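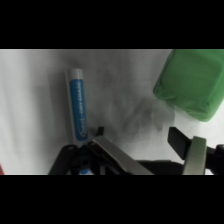 Crest tube standing on white cloth.

12 shares 2 comments

Oddale Shelf Prices, README
Last edited Oct 20, 2021

What it is
A table of shelf prices and net weights for 50 everyday bathroom and kitchen products in Oddale stores. Soledad Echevarría typed up most of it from paper notes. Lợi Mạch checked the weights. One row per product per visit.

What it isn't
Proof of shrinkflation. People keep citing it that way and I wish they'd stop. Two visits per store is thin, and a sale tag on one of them can look like a trend if you want one badly enough.

Columns
store, product, price, net_weight, unit, on_sale, notes

Missing weights are blank. A zero in price is a typing mistake — drop the row. The Filtell rows use the price on the shelf tag, and I don't fully trust those tags. Lương rows come from receipts.

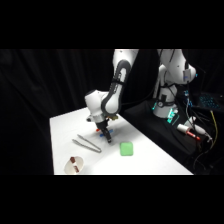 Weights are the weakest column. Several were copied off the front of a package when the back said something else, and we caught only the ones we went back for. If you send corrections, lay the package flat and get both sides. A white tabletop with a dark curtain behind it, as in the picture, is plenty of background. Skip the filters.

Known problems
Gekudum changed its unit labels in October and we missed it at first. Anything marked "check" in notes is still unchecked. Averages across stores mean very little here — please don't publish one.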